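Sorting the toy bins: what to keep, what to wash, what to pass on

The toy shelf at the Clesetti reading room was last gone through in November, and it had filled up again by the new year. Necati Kahraman and Hüsnü Uçar took everything down and went through it over two afternoons. The total came to 396 pieces, counting each set of blocks as one.

We are writing down how it was done so the next round goes faster.

Start with one gray bin and one table. Put only a few toys in the bin at a time. Last year we tipped a whole shelf out at once and ended up with a pile that stayed on the floor until closing. With a few pieces in front of you it is easy to pick each one up, turn it over and decide.

There are three places a toy can go. The first is back on the shelf. The second is the wash tub. The third is the box by the door, which goes to the Ateş Street exchange when it is full. Anything cracked, or with a loose eye or a part that pulls off when you tug it, goes straight in the trash. Please don't put those in the exchange box. They only have to be thrown out at the other end.

Hard plastic and rubber toys get warm water and dish soap. Use the old toothbrush for anything with ridges, as the grooves hold a surprising amount of dirt. Squeeze toys with a hole in the bottom need to be emptied well and left hole side down on a towel overnight. If the water that comes out is dark, throw the toy away. We lost 15 bath toys that way this time.

Soft toys go in a pillowcase, tied shut, on the gentle cycle. Hüsnü washed 26 of them at home and all of them came back in good shape except one rabbit, which has been put aside for sewing.

The small animals and the balls are the slowest part. They have no set to belong to, so they drift from bin to bin and end up under the puzzles.

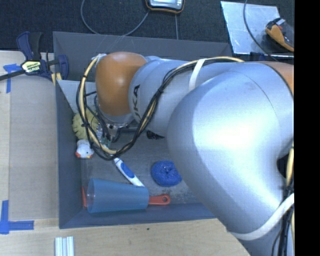

From now on the small animals and balls will share one bin on the bottom shelf, where the younger children can reach it. Birds, farm animals and sea animals can all go in together. We tried splitting them up and it lasted a week. Balls small enough to fit through a cardboard toilet paper tube should be handed in at the desk - they are not safe for the under-threes.

The puzzles still need checking. Necati has started on them and has found several with pieces missing. If you have a stray puzzle piece at home, drop it in the envelope at the desk, even if you don't know which puzzle it came from.

We could also use more lidded tubs, clean pillowcases and a second drying rack. Things to give away can be left at the desk during opening hours. Please don't leave bags outside the door, as they get rained on.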